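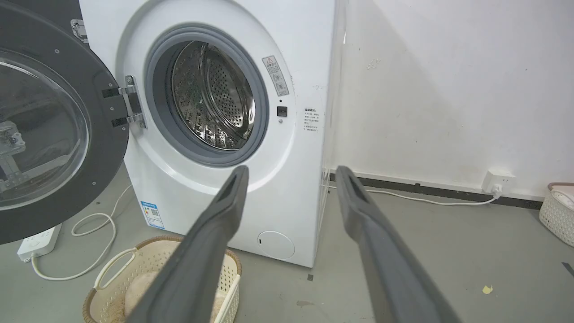 Benimura, die kleine Hafenstadt an der Flussmündung, stand bei Reisenden lange im Schatten der großen Badeorte, und wer sie doch besuchte, kam meist nur auf der Durchfahrt vorbei. Das soll sich im Juli ändern, denn dann öffnet in der Altstadt das Gästehaus Stilari, ein ehemaliges Kontor mit dicken Mauern, blauen Fensterläden und einem Innenhof, in dem man schon morgens um sieben seinen Kaffee trinken möchte. Gastgeberin Karine Lapointe hat dabei an Menschen gedacht, die länger bleiben: Es gibt eine Gemeinschaftsküche, eine Leseecke und eine Waschküche, in der die Gäste einen weißen Frontlader mit Edelstahltrommel und weit aufschwingender runder Glastür benutzen dürfen, was nach einigen staubigen Tagen auf den Küstenwegen wirklich ein Segen ist.

Zum Start stehen 5 Zimmer bereit, alle zum Hof hin gelegen und angenehm kühl. Wer lieber den Fluss sehen möchte, steigt die 113 Stufen zum alten Leuchtturm Dalla hinauf (festes Schuhwerk schadet nicht!) und wird mit einem Blick belohnt, der an klaren Abenden bis zu den Salzwiesen reicht. Stelios Zacharopoulos, der die abendlichen Rundgänge durch das Hafenviertel leitet, freut sich auf die neuen Nachbarn. »Viele steigen hier aus dem Bus, essen einen Teller Fischsuppe und fahren weiter«, erzählt er. »Dabei wird es bei uns erst nach Sonnenuntergang richtig schön, wenn die Leute ihre Stühle vor die Tür stellen.«

Gefeiert wird die Eröffnung mit einem Hoffest, für das Anayeli Orozco kochen wird, mit Musik und langen Tischen unter den Feigenbäumen. Zimmer lassen sich ab sofort im Gästehaus reservieren, der Mindestaufenthalt beträgt 2 Nächte.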